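4.2 What counts as a finished chore

Most published results on kitchen work report a success rate per task, and most of those rates look good. Our difficulty is with the word "task". In the Studard protocol, which we follow so that our numbers can be set beside earlier ones, moving a piece of fruit to a plate is one task and taking a plate from a rack is another. Someone clearing up after breakfast would call neither of these a chore. They are moments within one, and the time between them, when a person is already looking for the next thing, does not appear in the score at all.

We therefore ran each routine in two ways. In the split condition the steps were started one at a time by an operator, with the table put back in order before each. In the joined condition the system was given the whole routine at the outset and left alone until it stopped or 11 minutes had passed. Each condition was run 60 times. The table layout was drawn up by Gökçe and kept close to that of a small home kitchen, with dishes, food and a few things that merely take up room (Figure 3).
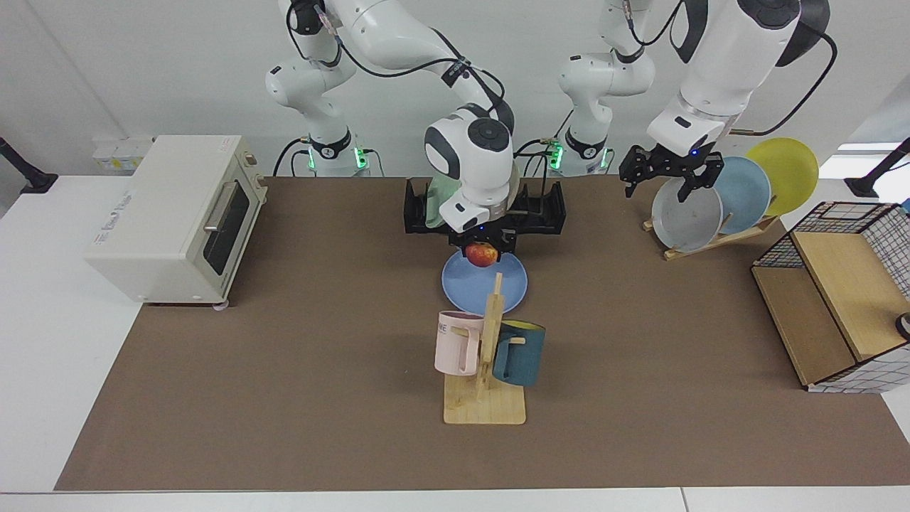

Figure 3. Two-armed workspace for the kitchen routines. The right gripper holds an apple above a light blue plate; the left gripper is over a gray plate in the dish rack. Mug tree in front, toaster oven at left.

The split condition flatters the machine in ways that are easy to miss. An operator who resets the table also straightens it. Mug handles are turned outwards, plates are pushed fully into their slots, and fruit that has rolled is brought back to the middle. Thorlacius, who scored the recordings without knowing the condition, marked many of the joined runs as failed at a step the same system had passed repeatedly when it was started by hand. The usual cause was small: a plate left leaning by the step before.

We also doubt the common practice of giving full credit for contact. Under the Lockwood scoring rules a plate counts as "retrieved" once it has cleared the rack. Whether it is then set down the right way up, or set down at all, is left to the reader's good faith. We scored the plate only when it was flat on the mat and released.

None of this shows that household work is out of reach. The single movements are far better than they were, and we would not have attempted the joined condition with our earlier equipment. But a score of 100 per cent on separated steps says little about an unattended kitchen, and we would ask authors who make that claim to report at least one uninterrupted routine alongside it.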